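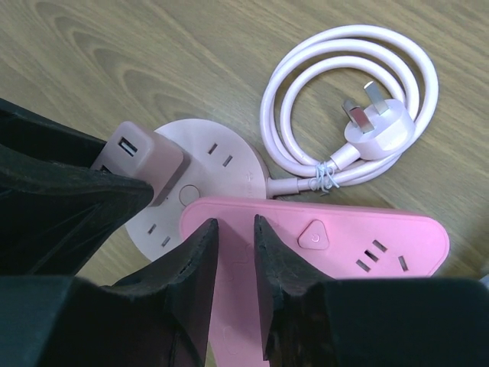

Who signs off on a new airplane? The company that built it signs first, and then an office in the capital signs underneath.

I worked in the first of those places. For six years I was the deputy reader of manuals at Bellamy, which made the Kurnavero, a regional jet that carried 400 pounds more than it was supposed to weigh and had been described in the brochure as nimble. My job was to read whatever the engineers wrote and take out anything that might worry a customer. I was good at it. I once got the word "fire" down to "thermal event" and then, on a slow afternoon, down to "event."

Valentina Quezada came to us from Gundasa in May, to look after the flight controls. She read the manual all the way through, an act so unusual that people came by her desk to watch. Then she came by mine.

"Page 13," she said. "What does 'the pilot may notice a preference' mean?"

I told her it meant the airplane sometimes liked to turn left.

"How hard does it like to?"

"There was a number," I said. "It was thought to be discouraging."

She asked who had thought so, and I pointed at the ceiling, where Xiomara Pennington had her office. Pennington ran the program. She had a model of the Kurnavero on her windowsill, and the model also leaned a little to the left, though I believe that was the stand.

Valentina went upstairs with a folder. I went along with a pen in case any adjectives came up.

"We have a preference to the left below 2000 feet," Valentina said. "It gets stronger with the flaps out. In the simulator I needed both hands and a knee."

"Whose knee?" said Pennington.

"Mine."

"So it can be done."

"I'd like to fix it before we deliver."

Pennington looked out at the parking lot for a while. Closov Air had ordered the first batch, and Closov's people were already downstairs eating our shrimp. "What would fixing it involve?" she asked.

"A new actuator. A new round of tests. A delay."

"And what would a sentence involve?"

They both looked at me. I'm ashamed to say I had one ready. I had thought of it on the stairs: "Crews of average build should experience no difficulty." It was a lovely sentence. It moved the whole problem off the airplane and onto the pilot, who wasn't in the room.

Pennington wrote it down. Valentina took the folder back, wished us both a good afternoon, and drove to the capital with it on the passenger seat. I know it was on the passenger seat because I carried it out to the car for her – my one contribution to air safety, and I nearly dropped it.

The Kurnavero got its actuator the following spring. Closov took the delay badly and the refund well. Pennington was promoted. Valentina was thanked in a letter, which I was asked to edit, and it's the only thing I ever sent back upstairs with the words still in it.

I write for a dishwasher company now. Page 4 says fire.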